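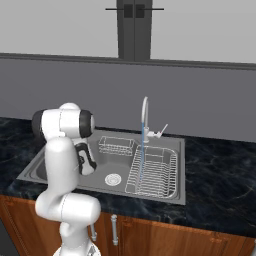 Image: Istemex

About Horkcombe

Horkcombe is a countertop and sink shop. We measure, cut and install kitchen and bathroom counters for homeowners, landlords and small builders, and we sell the sinks and faucets that go in them. We have been in the same building on Prarovau Road since we opened, next to the tire store.

Tien-fu Wan started the company after years of working as an installer for other shops. He still does most of the first visits himself, so if you call for an estimate, he is probably the person who will come to your house with the tape measure.

What we do

Most of our jobs are replacement counters in kitchens that are staying otherwise the same. The cabinets stay, the floor stays, and the old top comes out. We also do full kitchens with Kong, a cabinet shop across town that we have worked with since our second year. Kong builds and hangs the cabinets, we come in after they are level, and you get one schedule and one bill.

We work in stone, solid surface and butcher block. We do not do tile counters or poured concrete. If you want either of those, call us anyway and we will give you the name of someone who does them well.

Sinks can be set on top of the counter or mounted under it. Undermount costs more because the cutout has to be polished by hand, and it is not a good match for every material. Tien-fu will tell you at the estimate if he thinks it is a bad idea for your counter. You can bring your own sink, but we need to have it in the shop before we cut. We don't cut from a spec sheet – we have been burned by that.

How a job goes

The estimate is free within 60 miles of the shop. After you pick a material, we come back and make a template of your cabinets. Cutting starts once you have signed off on the template, the edge and the faucet holes. Installation is normally one day. Plumbing is reconnected the next day, so plan on a night without a kitchen sink.

We ask for a deposit of $350 to hold a slab. It comes off the final bill. If you change your mind before we cut, you get it back.

All our work is covered for 4 years against failed seams and loose sinks. Chips from dropped pans are not covered, but we can often fill them, and the visit is cheap.

The shop

The showroom is in the front and the saws are in the back. It gets loud in the mornings. Full slabs are stored outside under the roof on the north side, and you are welcome to walk through them with one of us. Please wear closed shoes. Leftover pieces are sold by the piece for vanities, shelves and pastry boards, and we clear them out at a discount every January.

Parking is behind the building. The front spaces belong to the tire store.

Page last updated Tuesday, May 24, 2022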